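Dernville gets its repair counter back

14/07/2025

Good news for anyone with a wobbly kitchen at home (me included): the repair counter at the old Marciniak hardware store is opening again, and this time it gets the whole back half of the shop. I stopped in to drop off a cabinet door with a stripped hinge and ended up staying most of the afternoon, so you get a news item out of it.

If you moved to town lately, the repair counter was the place you took things you couldn't fix but didn't want to throw out. Drawers, chair legs, cutting boards, that sort of stuff. It closed when the roof started leaking and I've been carrying that cabinet door from one closet to another ever since. My hallway will be glad to see the back of it!

The new setup has 5 workbenches, and you can book one for up to 28 days if you've got a bigger job going. Small repairs are still walk-in. You leave the thing, you get a paper ticket, you come back when they call. I asked if there'd be an app and got a look, so I guess that's a no.

What I'm most excited about is the countertop service, which is brand new. Grultard, the lumber yard out past the bridge, will be supplying offcuts at a flat price, and the shop will cut and oil them for you. Plastura is doing the same with plain sheet material for people who don't want wood near the sink. You pick, they measure, and you carry it home (bring a friend, those pieces are heavy). I've already changed my mind twice about which one I want. My current counter has a burn mark the shape of a boot, so really anything would be a step up.

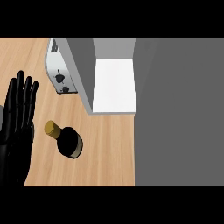
Honey-toned wood next to plain medium gray. I'm leaning toward the wood.

Oiling comes with the price the first time. After that you do it yourself, and they'll sell you the oil and tell you which rags to use. I was told two thin coats beat one thick one, and to let the first coat sit overnight before you even think about the second. I did it the other way on a shelf once and it stayed sticky all summer, so I believe them.

Money, since people always ask me: the roof and the benches were paid for with 2,000 small donations, plus whatever came in from the tool sale last spring. Walk-in repairs will be pay what you can. Bench bookings have a fixed fee, but the price list wasn't up yet when I visited and I don't want to guess.

Doors open at the start of August. Parking is still terrible on that street — use the lot behind the library and cut through the alley. They're also looking for clamps, any size, as long as the screw turns. If you've got some rusting in the garage, drop them in the crate by the side door. My hinge, by the way, needs a longer screw and a bit of glue, and I can pick the door up once they're open.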